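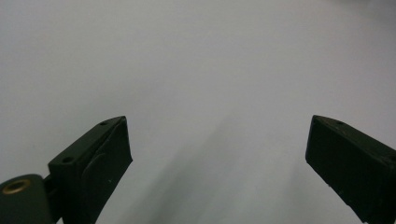
Can a machine do it yet? Chores, tested at my kitchen table and in the shed

I get asked this more than anything else on the tips page now, even more than how to get candle wax out of a tablecloth (brown paper and a warm iron, same as ever). Can you get a robot to do it? So I've been keeping notes since March on what I'd hand over today, what I'd hand over with somebody watching, and what I'd still do with my own two hands and a cup of tea going cold beside me.

I should say where I'm coming from. I keep house, I have a shed with a lathe in it, and for two years I did part-time shifts at Forsberg, a small joinery shop where they put in a robot arm for sanding and stacking. I'm no engineer! But I've cleaned up after enough machines to have opinions.

Floors

Yes, mostly. A robot vacuum is worth having if you've got hard floors and the patience to pick up your socks. Mine does the downstairs while I'm at the shops, and it gets under the bed far more often than I ever did.

A few tips if you've just bought one:

Lift the chairs onto the table before it starts. It will go round chair legs, but it takes forever and misses the bit in the middle.
Tie up curtain cords and phone chargers.
Cut the hair off the brush with a seam ripper. Scissors slip, and a seam ripper slides straight along the groove.
Empty the bin every run if you have a dog, whatever the app tells you.

The mopping kind I'm less keen on. It's fine for dust and paw prints, but a dried splash of porridge needs a wet cloth left on it for 10 minutes and then a bit of elbow.

Wiping down worktops and tables

You'd think this would be the easy one, a flat surface and a cloth. Gunnel Engebretsen at Trorar, where they fit out kitchens and try all sorts in the back, let me spend an afternoon watching an arm wipe down a worktop, and it was lovely to watch, very even strokes, never missed a strip. But it wiped the clean end exactly as hard as the sticky end. I scrub where my fingers tell me to, and I don't even think about it.

Pale surfaces are awkward for cameras as well as for people. A plain white top gives them very little to look at, and a smear of clear grease is nearly invisible from straight above. My own trick works for humans and I'm told it helps machines too: put a lamp low down at one side and look along the surface. Every streak jumps out. Then:

Crumbs off first, dry, with a soft brush.
Warm water with a drop of washing-up liquid, cloth wrung out hard.
Second pass with plain water.
Dry with an old cotton tea towel, always in the same direction.

For tea rings on a white top, bicarbonate of soda mixed to a paste, left on for four minutes, then wiped off gently. Don't rub, and try a corner first, especially if it's glossy. I dulled a patch of my sister-in-law's and I still hear about it.

Picking things up

Soft things, wet things, thin things. That's where it all comes unstuck. A two-fingered gripper will pick up a wooden block all day long, but ask it for a single sheet of sandpaper lying flat on a bench and you'll be there until supper. There's nothing to get hold of. You and I slide a fingernail under the edge or drag it to the end of the bench and pinch it there, and we learnt that before we could talk.

Kacper Piątek, who ran the sanding cell at Forsberg, got round it by cheating — he let the sheets hang over the edge of a shelf by a finger's width, and the arm could nip them from there. I've since done the same at home with baking parchment and with the lids of my storage boxes, and it's a joy if your hands are stiff in the mornings. So there's one for the arthritis readers.

Other things he did that work just as well in a shed:

Put screws in a shallow dish with a curved bottom so they roll to the middle.
Use a dark mat under light parts and a light mat under dark ones. You'll find the dropped washer in half the time.
Stick a bit of rubber to the jaws of anything that has to hold something smooth. Old bicycle inner tube does nicely, roughed up with sandpaper first.
Wipe the dust off the rubber every day or it stops gripping.

Laundry

Washing and drying we handed over long ago and stopped calling it robots. Folding, no. I've seen a machine fold a towel very neatly and take longer over it than I do over a whole basket, and when it got a T-shirt inside out it simply stopped and waited for someone. Fitted sheets? Don't make me laugh.

My tip stays the same. Fold things warm, straight out of the drum, and stack each pile where it's going to live.

Washing up

The dishwasher, bless it, is the best robot in the house. Loading it is another matter. Nhàn Đồng wrote to me about a test she'd watched at Istosen where an arm put mugs in the top rack, and it managed them well as long as every mug was the same. Then came one with a chunky handle! If you'd like to make loading easier on yourself, buy mugs of one shape and keep the odd ones for pens.

In the shop

Stacking, sanding flat panels, carrying a box from one end to the other: yes, today, if you've a great many of them. We had runs of 900 identical shelf ends at Forsberg and I was glad to let the arm have every last one. For a run of 65 mixed pieces it wasn't worth the setting up, and Kacper and I did them by hand with the radio on.

Sweeping up round the lathe I still do myself. Long shavings wrap round any brush that spins, so a stiff hand broom and a wide dustpan, and the machine switched off at the wall first.

I haven't got to windows yet. Roald Dalen has promised to bring over the one he uses on his conservatory, and I'll add a bit here once I've tried it on the landing window, the one with the awkward catch.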